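Thread on the Flillthorpe church and where things stand with the repairs. I covered the shelling in August and have kept going back. Posting this in pieces because people keep asking me the same questions in messages.

1/ The church is on the north side of Flillthorpe, on the road that goes up to the Hegazy quarry. It was hit in the morning, a little after 5 a.m. Two shells. One went through the roof of the side chapel. The other landed in the yard by the well.

2/ There was no service going on. The man who kept the keys slept in the small house behind the altar end and he was hurt in the leg by glass. He was taken to the hospital in Javness. He walks with a stick now. He asked me not to use his name and I won't.

3/ I have seen posts saying he was killed. He wasn't. I spoke to him in his sister's kitchen. If you shared the other version, please take it down. His family gets calls about it.

4/ Who fired. Each side blamed the other within hours. I asked both for anything they could show me. One sent a map with no times on it. The other sent a statement I had already read. I can't tell you who did it and I don't think the people who say they can tell you know either.

5/ What I can say is the hole in the chapel roof is on the east slope, and the mark in the yard is longer on one side than the other. I photographed both and sent the pictures to two people who used to do this work for a living. One said east. The other said he would not give a direction from photos. I am giving you both answers.

6/ The town. Flillthorpe had 3358 people on the district list before the fighting started. The latest list says 3145. That list counts anyone who still has papers there, so it takes in people who left and haven't told the office. The baker thinks it is far fewer. He goes by bread.

7/ Water was off in the upper streets for most of August. It's back on in the mornings. The school cellar is still set up as a shelter, with benches from the gym. The pharmacy opens when the woman who runs it can get across from Javness, and that depends on the bridge.

8/ The bridge. It takes cars but no trucks. That matters for the church, because roof beams come by truck. The other way in is the quarry road, which has been closed since the week of the shelling. A sign says mines. I have not met anyone who has seen one, and I have not met anyone willing to go and check.

9/ So the side chapel has a tarp on it. The parish men put it up with rope and sandbags. It came loose once in the wind and they put it back. The main roof was not hit, but a lot of tiles slid when the blast shook the walls, and there is a wet patch above the door that gets bigger every time it rains.

10/ Services moved to the hall across the street. Same hours as before. The icons from the chapel were carried over in blankets. Two were damaged. They are at a workshop in Javness and the priest has been told to expect a long wait. No price yet.

11/ Money. Essam Nasr runs the relief office in Javness that deals with public buildings. He told me the church is on the repair list but behind the clinic and the pump station. "If I put a roof over an empty chapel before I put one over the clinic, I would have to explain that to the mothers," he said. The priest said he agrees with the order. Some of the parish do not.

12/ There is a separate collection called Flundari, started by people from the town who live abroad. It paid for the tarp and the rope, and for window film in the hall. I asked to see the receipts and they showed me. They match. That isn't a promise about everything they do, it's what I checked.

13/ There are other pages using photos of the church to ask for donations. The priest doesn't know who runs them and has had nothing from them. If a page won't tell you who holds the account, keep your money.

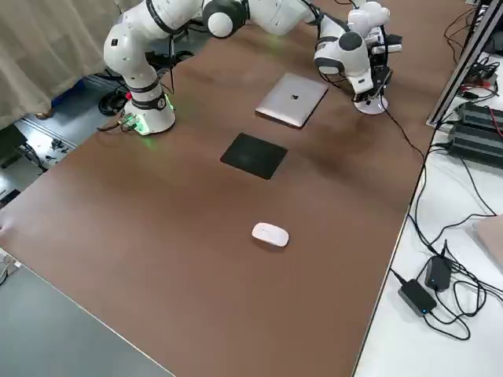
14/ I went through my notes from the first week again last night and need to fix two things I posted then. I said the bell fell. It didn't. The frame holding it cracked, and the men took the bell down themselves the next day. It is on the floor of the porch.

15/ I also wrote that the shelling went on for an hour. The people on the upper streets say closer to twenty minutes, and the log at the Javness fire station agrees with them. The hour came from one man on the phone, and I should have waited for a second person.

16/ Some of you asked if the church was being used for anything military. I asked everyone I talked to, separately. All of them said no. I was allowed into the chapel, the cellar and the tower stairs and saw nothing of that kind. I was there the day after, so I can't speak for the day before.

17/ Others asked about the cemetery wall. That damage is older. It came from a truck in the spring and has nothing to do with this.

18/ What the priest says he needs right now: plastic sheeting, roofing nails, a small generator for the hall. He doesn't need clothes. There is a room full of clothes. If you are in Javness, the relief office will take things across on the morning run.

19/ The truce in this district has mostly held. People hear firing from the direction of the quarry at night, far off. Children are back to playing in the street below the hall. Most families still keep a bag by the door.

20/ Next I want to find out who closed the quarry road and who can open it. I have asked the district office in writing and had no answer. I'll ask again in person when I'm next in Javness.

21/ If you were in Flillthorpe that morning and want to talk, messages are open. I won't use your name unless you say I can. If I have something wrong here, tell me which post number and I'll check it.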